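# Egg slides off the toast every time I carry the plate
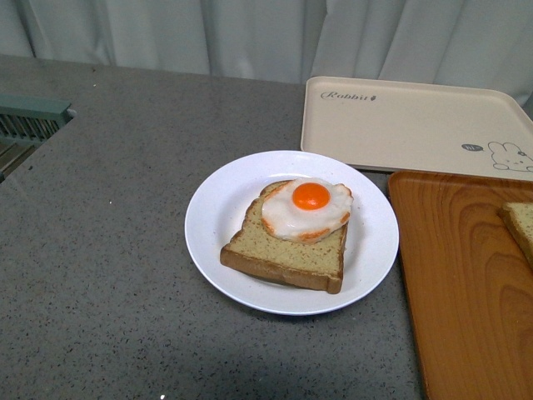
Dolores Lindqvist wrote back within the hour that the egg goes on last and goes on low, with the middle of the egg over the middle of the bread, and that most people set it down wherever the spatula lets go. The rest of her reply is further down with the others.

My problem in full. I make egg on toast for my mother most mornings and carry it from the kitchen to the back room, which is 25 steps and one door. By the time I get there the egg has moved. Sometimes it is hanging over the crust, and twice it has gone onto the rim of the plate. I use a flat white plate with a wide rim, sandwich bread with a domed top, one egg, fried until the edge is brown. I have tried toasting the bread darker and it made no difference that I could see. I would like to keep the same plate because she likes it. A tray is fine. I have a cream one with a rabbit on it that I mostly leave on the counter.

Should I be changing the bread, the egg or the way I carry it?

Posted 26 April 2020, Castellanos

---

**Dolores Lindqvist**

As I said, put it on low. The yolk is the heavy part, so go by the yolk and forget about the white. If your yolk is up near the top crust, then the weight is up there too and any tilt takes it over.

Other things that help:

- Butter the toast while it is hot and give it a minute to soak in. A wet layer of butter is what the egg skates on.
- Hold the egg over the pan for a few seconds before you move it. There is more oil under there than you think.
- Press a shallow dent in the bread with the back of a spoon, before the egg goes on. Don't go through the crumb.
- Trim the white if it is wider than the slice. I use kitchen scissors.

I cooked breakfasts at the guest house in Metness until February and we sent out roughly 100 plates on a busy morning, all up a flight of stairs. Dent in the bread, every one. The plates there were the same kind as yours, wide rim and not much of a well. They are fine for toast. They're bad for beans, but that is another thread.

Your bread is fine too. Anything with seeds on top is worse.

---

**Gunther Kettler**

Use a tray and put a damp dish cloth under the plate. Plastic trays are slippery and the plate will travel even if the egg doesn't. Fold the cloth once so it lies flat. Carry with both hands and get the door open before you pick anything up.

Also turn the plate so the top of the bread faces you when you walk. If it slides when you stop, it slides away from you toward the long part of the slice and has somewhere to go. This depends on how fast you walk.

I would not bother with the dent. I tried it on soft bread and the yolk broke.

---

**tarnach_kitchen**

just make a sandwich. 2 slices, egg in the middle, done

---

**Dolores Lindqvist**

Gunther, the dent has to be made in toast. If it was soft bread straight from the bag then yes, it will sag in the middle and pull the yolk open. Toast it first, medium, and only press where the yolk will sit.

I agree about the cloth. A sheet of paper towel works if you have no clean cloth, but wet it and squeeze it out.

To the person asking, if she eats slowly, cut the toast before the egg goes on and push the pieces back together. It saves her sawing at it on her lap.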